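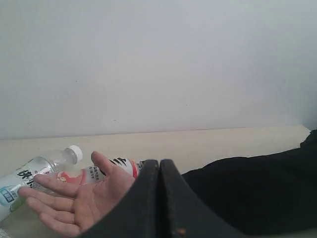

Storing drink bottles on their sides: which tips hold up?

Dec 5, 2022

Every few months the same advice comes back: lay your drink bottles down, they store better that way. I've read it on cleaning sites, on the back of a shelf organizer box and in the Grilach catalog, which wanted to sell me a rack to do it with. I have doubts about most of it, so I went through the claims with the drinks I keep at home.

Claim: you'll fit more in.

Depends on the shelf. If it's tall, you can stack bottles on their sides and use the height. If it's short, a bottle lying down takes up far more shelf than one standing, and you've gained nothing. Measure before you move anything. My pantry shelf is 90 centimeters wide and not very deep, and lying down won by so little that I put the bottles back upright the same afternoon. In the fridge it was different. The low gap over the vegetable drawer is useless for anything standing, and a single layer of bottles goes in there nicely.

Claim: they won't roll.

They will. A round bottle on a smooth surface goes wherever the surface tells it to, and few kitchen shelves are level. Try one bottle on the bare shelf before you load the rest. A folded dish towel underneath works as well as the ribbed mat Andiris sells, as far as I can tell, and the towel can go in the wash. Point the first bottle one way and its neighbor the other, so the neck of one sits beside the fat end of the next. That one I did not expect to like, and I've kept it.

Claim: sealed bottles can't leak.

An unopened bottle with its cap intact should be fine on its side. An opened one is another story. People swear they've screwed the cap tight, and then there's a sticky ring under the jar of pickles. My rule is opened bottles stand up, always, in the door. If you must lay one down, turn it over above the sink for a moment first and see whether the cap holds.
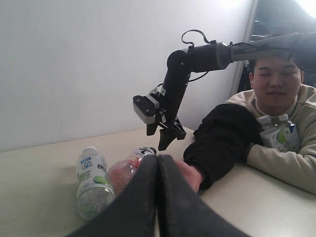

Unnur Thoroddsen wrote in that I'm too hard on the cap question, and that she's laid down opened iced tea since February without losing a drop. Fine. I'd still ask what's on her bottom shelf. Still drinks may forgive you. Anything fizzy, once opened, goes upright in my kitchen and I won't be argued out of it.

Claim: you can find what you want faster.

Only if you can read them. Bottles on their sides have a habit of turning label down, and then you're pulling out three to get one. Put them in with the label facing up, or with the caps toward you if your caps are different colors. If all the caps are white you're out of luck with that second one. A strip of masking tape across the neck with the flavor written on it costs next to nothing and stays put, at least until someone with wet hands gets to it.

I tried the clip-on tags from Nernavel too. They're good-looking, and they slid off whenever I pulled a bottle out by the neck. Back to tape.

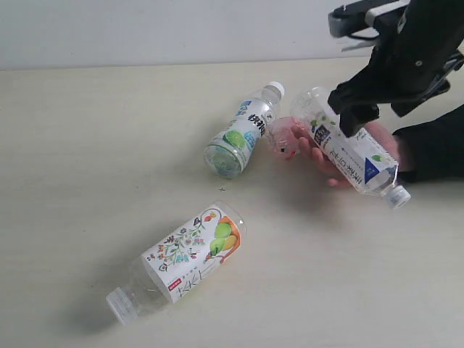

The other half of finding things is not mixing too much. One flavor per row, oldest at the front. I know everyone says this about cans, and I know nobody in my house does it unless the new bottles are loaded from the back for them. So unpack the shopping yourself, or accept the muddle.

Claim: you need a rack.

No. The Steinarsdóttir pantry book gives a whole chapter to racks, and most of what's in there can be done with a shoebox turned on its long side. Check that the cardboard can take the weight, and don't stack two. A magazine holder on its back does the same job for slim bottles. If you do buy a rack, take your widest bottle to the store with you. Mine had slots for something thinner than anything I drink.

Claim: it looks tidier.

Lucimara Magalhães thinks so, and her pantry is nicer than mine. I think a row standing up looks just as good and is easier to wipe around. Whichever you choose, clear the whole surface first and sort on the table, where there's room to see what you've got.

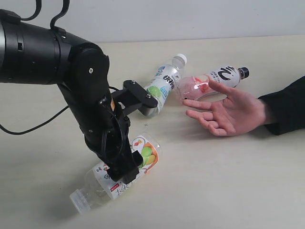

Sorting on the table, with bottles on their sides.

Empties for recycling are the one case where I'd lay them down without a second thought. Rinse, drain, cap back on if your local rules allow it, and into the crate sideways.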